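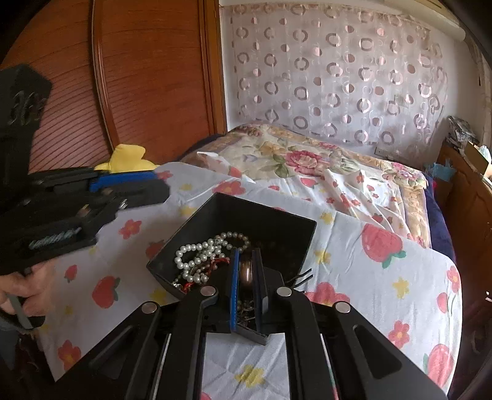
Debnath Adds Open-Top Jewelry Tray to Its Kostitz Bedroom Storage Line

DURTON, January – Debnath, a supplier of small household storage, today announced an open-top jewelry tray for its Kostitz line. The tray is intended for pieces in daily use that are usually set down on a bed, dresser or nightstand and put away later. It ships to retailers this month through the distributor Clerkau.

The Kostitz tray is square, with raised sides and no lid. The interior is a single compartment. Three inserts are sold separately: a ring bar, a two-way divider and a flat felt liner. All three fit without tools and can be combined, except that the ring bar and the divider occupy the same slot.

"Customers told us they own boxes with drawers and leave the drawers shut," said Anwara Haque, product manager at Debnath. "Necklaces, bangles and loose chain end up in one pile. We designed for the pile first and the sorting second."

Included with each tray is a printed card with a sorting procedure written by Iresha Weerakoon, who handles repairs and restringing for the company. The procedure starts with emptying the tray onto a light-colored bedsheet or towel, where small links and clasps are easier to find. Rigid pieces such as bangles come out first. Pearl strands are separated next and laid flat, away from metal chain, which can scratch them. String bracelets are worked free by hand and should not be pulled through a knot. Fine chain is left for last.

Debnath tested the procedure with 200 households over 11 weeks. Most participants finished a full tray in under 20 minutes. Tangled fine chain accounted for most of the longer times – the card was revised twice as a result, and now recommends fastening every clasp before a chain is returned to the tray.

The first production run is 2000 units, in black only. A second color is under review. Inserts made for the earlier Kostitz drawer box do not fit the new tray.

Retail and wholesale inquiries: Omar Shboul, Debnath trade desk, Durton.
Press samples: Imtiaz Barua, Clerkau.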